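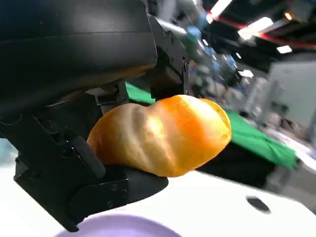 1. What we set out to do

Our project asked whether a small set of hand-collected examples is enough to teach an arm to pick up food items and put them on a plate. The course handout calls this "a solved warm-up task." We disagree with the word solved, and most of this report is about why.

The system we trained is the Nakus policy from the course repository, with no changes to the network. We changed only the data. Everything was collected in the Standinar teaching lab in February, with one person driving the arm and another keeping the log. The wrist camera recorded the whole of each attempt.

2. How the examples were gathered

We recorded 700 attempts. An attempt starts with the gripper open above the table and ends when the item has been let go or the driver gives up. We used 6 items, the bread roll being the one we recorded first and most often. The plan was to give every item an equal share. That did not happen. The roll is easy to hold and the driver gets into a rhythm with it, so whenever we were behind schedule we recorded more rolls. I don't think we are the only group to have done this, but we may be the only one to put it in the report.

The log has one line per attempt: item, start position, driver, and a yes or no for success. We argued about the yes or no for longer than we should have. Does a roll that lands half on the rim count? We said yes in the first week and no afterward, and then had to go back and relabel the first week from the recordings. Some of those labels are still guesses. When the fingers close around the roll they cover part of it, and in many recordings the gripper takes up so much of the view that you can't tell what happened to the far side of the plate.

3. Things in the data we did not control

The wrist camera sees a lot more than the item. Depending on the angle it picks up the ceiling lights, the far table with the green cloth, and the other arm when that one is moving. We made no effort to hide any of this. The argument for leaving it in is that a policy should learn to ignore the background. The argument against is that a policy will use whatever helps it, and with 700 attempts from one room we can't tell which of the two we got.

The drivers are the other problem. There were 3 of us and we do not drive alike. One comes down on the item from above, one slides in from the side, and I tend to stop and correct. The handout suggests that variety is good for the policy. Our own loss curves gave us no reason to believe this or to doubt it, so we are leaving it as an open question.

4. Results

We ran 80 test attempts after training, all on the same table and with the same items. The roll did clearly better than the rest. Flat items did worst, and the usual failure was the fingers closing just above the item and lifting nothing.

It would be easy to write that the policy "learned to grasp bread." I would rather say that it repeats a motion that suits the roll, near the places where we usually put the roll. When we moved the roll closer to the edge of the table than in any recording, the arm went to the old area first. We did this only a few times and did not score it, so please don't read it as a result.

We also looked at the Trarinberg project, which reports strong numbers on a similar task. Their write-up does not say how attempts were dropped from training, and ours would look better too if we threw out every attempt where the driver hesitated. We kept them all.

5. What we would change

Fix the definition of success before the first recording and write it on the log sheet. Set a cap per item and stop when it is reached, even if the schedule slips. Put a second camera over the table so labels can be checked from a view the fingers do not block. We had asked for the Holovko mount for this, but it was booked by another group for the whole collection period.

We would also want a second room. Until the same policy has been tested somewhere else, with other lights and another table, I would not trust any figure from this report outside the lab where it was made.

Submitted April 9, 2022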